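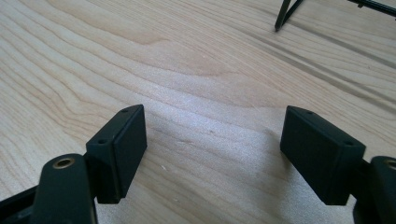

4. What the work became

4.1 From the packing line to the demonstration table

When we first came to Trunley, most of the people we would end up writing about were still packing household goods by hand, and they had been doing it long enough that they found it a little comical to be asked how. By the time of our second round of interviews in September, 16 of them had moved, full time or for part of the week, to what everyone on the site calls "the tables." At the tables a worker picks up a pair of hand-held grippers and does, slowly and many times over, the kind of small handling job that the automated cells are later supposed to do without her. The recordings go to the engineering group, and what comes back to the floor, some months on, is a cell that can do some part of the job some of the time.

We want to stay with the people at the tables for a while here, since so much of the writing on workplace automation (our own earlier writing included, we should say) goes straight from the worker who is replaced to the machine that replaces her, and leaves out the rather long stretch in the middle when the two are in the same room and one of them is teaching the other. At Trunley that stretch has lasted well over a year, and it has become a job of its own, with its own pay grade, its own complaints and its own idea of what it means to be good at it.

The first thing nearly everyone told us about was their fingers. A packer's hands know a great deal that the packer has never had to put into words: how hard a soft thing can be squeezed before it springs out sideways, which edge to take hold of, when to let go. With a gripper in each hand most of that knowledge has to travel through two flat pads and a handle, and for the first week or so it mostly doesn't arrive. Heda, who had packed for longer than anyone else in our group, described it as "going back to being four years old, with mittens on." She was laughing when she said it, but she also told us that she had gone home that week and seriously thought about asking for her old place on the line.
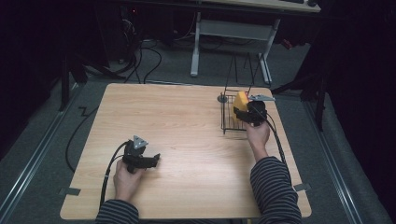 She stayed, and by the time we spoke again she had become the person the others went to when a movement would not come right. Her advice, which we heard repeated by at least three people who did not always credit her for it, was to stop thinking about the hand altogether and to think about where the two pads meet. It is a small shift and it sounds like nothing much on paper, but several workers dated the moment they began to enjoy the job from the day they managed it.

4.2 Slowness as a skill

The line had rewarded speed, and speed was what people were proud of. At the tables a fast demonstration is very often a bad one. A soft yellow block set down in a wire basket at packing speed takes a blink, and the recording of it is of little use to anyone; the same block brought over at an even pace, pressed lightly between the jaws and let go of cleanly, is what the engineers want. Nishad, one of the younger workers, had been among the quickest on the line and found this harder than he had expected. "I kept being told I was doing it too well," he said. It took him most of a month to hear that as anything other than an insult.

Supervisors had their own adjustment to make. The old targets were simple counts, and for a time the tables were given a count as well, set at 100 accepted demonstrations per person per shift. It was dropped after complaints from both sides. Workers felt hurried, and the engineering group was throwing away too much of what it received. The present arrangement has no daily figure. Each session is capped at 55 minutes and followed by a proper break away from the table, and the session logs we were allowed to read, 651 of them, suggest that people do use the whole break, which they told us they had rarely done on the line.

Part of the slowness lies in the pauses, and these took us some time to appreciate. Between one demonstration and the next the worker brings the grippers back over a clear part of the table and opens them fully (Figure 3). We had taken this for idle time when we began our observations and left it out of our notes entirely, until Jenura, who trains new arrivals, gently put us right. She regards a good, unhurried opening as the first half of the next grasp, and she can tell, she says, how tired somebody is from the way they do it. New arrivals spend their first morning on opening and closing alone, with nothing on the table to pick up, and they tend to be rather put out by it.

Figure 3. Both finger pads open above the bare tabletop, with nothing held between them. Photograph: Lucienne Baudry.

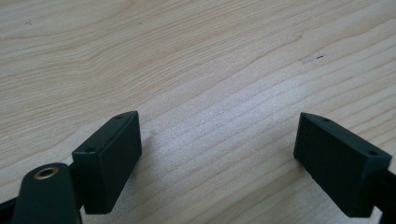

4.3 Whose movement is it?

A question that came up in almost every conversation, usually toward the end and often after we had put the notebook away, was what happens to a person's way of doing things once it has been recorded. Heda was convinced that she could recognize herself in one of the cells, in a slight dip it makes before letting go. The engineers we asked thought this unlikely, given how many people's demonstrations go into the training, but they didn't rule it out, and one of them went over to watch the cell with her for a good part of a lunch break.

Others were less fond of the thought. Nishad pointed out that a packer who leaves takes her skill with her, while a demonstrator who leaves has already handed it in, and he felt the pay grade ought to reflect that. At the time of writing it does not. The workers' written request on the point had been acknowledged by management, and we were shown the acknowledgment, but no meeting had been arranged. We return to this in Section 5, where we compare the grading of demonstration work with that of the training posts that existed on the line before the tables were set up.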